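Storage Products Assessor (part-time, fixed term)
Rinside Household Testing – Small Storage and Desk Goods

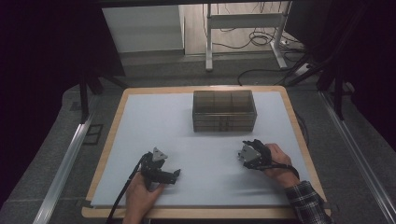 Three-compartment organizer box on a covered worktable.

Reference: Retura panel, second intake
Reports to: Ekaette Okeke, Test Program Lead
Hours: 2 days per week, on site
Term: to the end of November, with possible renewal

Background

Rinside publishes comparative ratings of household goods for retailers and consumer publications. The Retura panel covers drawer inserts, desk organizers, lidded bins, stacking trays and similar molded items. The current catalog holds 1,105 rated products. Ratings are revised when a manufacturer changes a mold, a resin or a stated dimension, and the revision queue is now longer than the existing staff can clear.

We are hiring one assessor to work through the desk and drawer category. The work is repetitive and requires steady attention to written procedure. It does not involve product design, marketing copy or contact with manufacturers.

Duties

Measure internal and external dimensions with calipers and a steel rule, and record any departure from the figures printed on the packaging.

Check corners, rims and divider edges for flash, sink marks and sharp seams.

Run the load procedure on stacking items and record deflection at the stated intervals. Each open-and-close procedure on a hinged lid runs to 2,000 cycles on the bench fixture; the assessor sets up the fixture, logs stoppages and inspects the hinge at the end.

Carry out the cleaning procedure on clear and tinted plastics, then grade surface haze against the reference chips.

Enter results in Hemine, our records system, on the day of the test. Paper notes are kept in the product folder and are not a substitute for the entry.

Repack and label each sample for the holding shelves. Samples are kept until the rating has been published and the comment period has closed.

Requirements

– High school diploma or equivalent.
– Prior work in inspection, quality control, laboratory support, cataloging or a similar field where results are written down and checked by a second person.
– Ability to read a dimensioned drawing.
– Normal or corrected color vision. Haze and tint grading is done by eye under a standard lamp, and a short color test is part of the interview.
– Ability to stand for most of a shift and lift cartons of up to 35 pounds.

Experience with plastics is useful but is not required. Training on the fixture, the reference chips and Hemine is given during the first two weeks, at full pay.

Conflicts of interest

Applicants must disclose any current employment, contract or shareholding connected with a maker or importer of storage goods. Disclosure does not exclude an applicant automatically. Anyone who has worked on the Lawal range of drawer inserts should say so in the cover letter, as those products are in the current queue and would be assigned to another assessor.

Pay and conditions

The post is paid hourly on the assessor scale, starting at step two. Applicants who are invited to interview will receive the scale beforehand. Paid leave accrues from the first shift. Parking is available behind the building; the bus stop is on the same block. Safety glasses and gloves are supplied. Closed-toe shoes are required in the test area and are not supplied.

Working days are fixed by agreement at the start of the term and may not be split into half days, as several procedures cannot be paused once started.

How to apply

Send a resume and a cover letter of no more than one page to the Test Program Lead, marked with the reference above. The letter should describe one occasion on which you found an error in recorded data and what was done about it. Please do not send product reviews or photographs of your own work.

Applications close on July 11, 2023, at 5 p.m. Interviews last 80 minutes and include a practical exercise in which the applicant measures two sample items and completes a results sheet. References are taken up only after the interview. All applicants will receive a written reply.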